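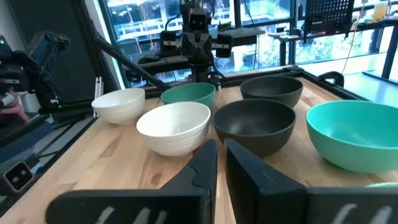
Varying starting layouts when recording a bowl-nesting task

Submitted by the Cullinane Teaching Laboratory, 2020-04-17
Print this page | E-mail this page

Our laboratory is collecting operator-driven examples for a two-color and three-color sorting task. Six bowls are set on a wooden tabletop: two white, two green and two dark. The operator is to place one bowl of each color inside its partner, so that three nested pairs remain. The learning system receives the view from a camera at the gripper together with the joint positions, and it is trained only on completed recordings.

We have 202 accepted recordings to date. Our written procedure states that bowls are to be placed upright "in a natural arrangement" before each recording. It does not define the term. On review, we found that most operators had settled into two loose rows of three, with one white bowl in front on the left and a dark bowl in front at the center. The trained system performs acceptably from such arrangements. When the dark bowls are both moved to the back row, it reaches toward the center front regardless and closes on nothing.

We request guidance on three matters. Should the starting layouts be drawn from a fixed list, or left to the operator with a stricter instruction? Should the existing recordings be discarded? Finally, our table stands in front of a large window, and recordings have been made in the morning and in the late afternoon. We have not decided whether blinds should be required. The session sheet currently records the operator number and the start time but says nothing of the weather or the lighting.

Two replies from the same department would be welcome if opinions differ. We are required to submit a revised procedure before July.

Reply from the Medov Manipulation Group (accepted by the submitter)

We went through a similar revision with a cup-nesting task and offer the following.

Starting layouts. We recommend a generated list, printed before the session. An operator who is asked to vary the layout will vary it for the first few recordings and then return to whatever is quickest to set up. Our list gives a position on the table for each bowl, chosen at random within the area that both arms can reach. A minimum gap is enforced between the rims so that a finger can enter. Positions need not be exact. We lay a sheet of paper with a coarse grid on the table, place the bowls, remove the sheet and begin. The sheet must be removed every time; we lost 11 recordings to a sheet that stayed in place.

Please ensure that the list includes layouts in which one bowl partly hides another from the gripper camera. With six bowls and a low camera this happens very often, the front row being much larger in view than the back. If the list is spaced too generously, the system never learns what to do when it can see only the upper half of the bowl it needs. Our first list had this fault.

Which bowl receives the other. Your message does not say whether the procedure fixes this. If one operator always carries the back bowl forward and another carries the front bowl back, the system is shown two different answers to the same view, and in our experience it will hesitate between them. State one rule in the procedure. Ours reads: "The bowl nearer to the right-hand arm remains in place." The order of the colors should be decided in the same way, either fixed for all recordings or assigned on the printed list and supplied to the system as an input.

Existing recordings. We would keep them. Sort them by layout, retain them as a minority of the final set, and record enough new material that the habitual arrangement no longer dominates. In our case the final set held 308 recordings, of which the old arrangement made up less than a third. Before recording the remainder, train once on a partial set and test it from layouts that are on nobody's list. We did not do this until the end and had to reopen the session calendar.

Blinds. Leave them open, but note the lighting on the session sheet. A single column is sufficient: bright, overcast, lamps on. The inner walls of dark bowls show a sheen when daylight falls on them and lose it in the evening, and a system trained in one condition only may treat the difference as meaningful. If your final tests will be held in a room with blinds closed, some recordings should be made that way as well.

One further point on failed attempts. Recordings in which the bowl slips and is grasped a second time should be retained if the task is completed. Mark them on the sheet. Recordings in which the operator stops to reposition a bowl by hand should be removed entirely.

Reply from Gremmont Technical College, Automation Section

Use tape marks on the table. We have 40 marks and it works well. Students pick the marks with dice.

Discard the old recordings.

Reply from the Busberg Shared Equipment Office

With respect to the previous reply, tape marks are not advisable where the camera can see them. A set recorded at this office with visible marks produced a system that approached the marks and paid little attention to the objects. If marks are unavoidable, place them under a cover or along the table border, outside the working area.

We support the recommendation of a printed list. We would add that the condition of everything else in view deserves a line in the procedure. Cables, cups left on a shelf and items beside the table will change from one session to the next. It is not necessary to clear them, and a moderate amount of change is beneficial, but an object that appears only in the sessions of one operator should be removed. The resting position of the arms at the start of each recording should also be written down and checked. On our equipment the far arm had drifted by several centimeters over two weeks before it was noticed in the recordings.

We have no firm view on the blinds.

Follow-up from the submitter

The procedure has been amended to require a printed layout list and a lighting column. The rule on which bowl remains in place has been adopted with the wording given above. The existing recordings will be kept. The reference to "two-color" in our original message was an error; all recordings use three colors.

Contact the help desk | Copyright 2020, all rights reserved | Back to top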